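How do you teach a robot to tidy up?

Nobody is born knowing how to pick up a sock. You learned by watching and trying. Robots can learn from people too, and there are two main ways to show them.

The first is by hand. A person holds the robot's arm and moves it through the job, a bit like helping a small child hold a pencil. The robot records how each joint bends along the way.

The second is by remote control. The person holds a controller, and the robot copies each movement. The teacher can be in another room, or even another city.

Some robots start in a make-believe house inside a computer. It has walls, a floor and furniture, such as a white sofa, and the light makes shadows like it does at home. The teacher steers the robot through the pretend rooms by remote control.
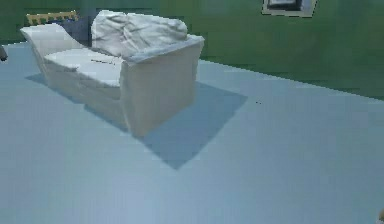

Nothing gets broken if the robot bumps into the furniture. The teacher just starts again.

One go at a job is called a demonstration. A simple job might need 20 demonstrations, and a tricky one up to 1000. The computer looks for what the good tries have in common. Then the robot has a go by itself, and the teacher shows it more if it gets stuck.

New words
Joint: a part of the arm that bends or turns.
Simulation: a pretend world inside a computer.

Junora Kids, 13/05/2021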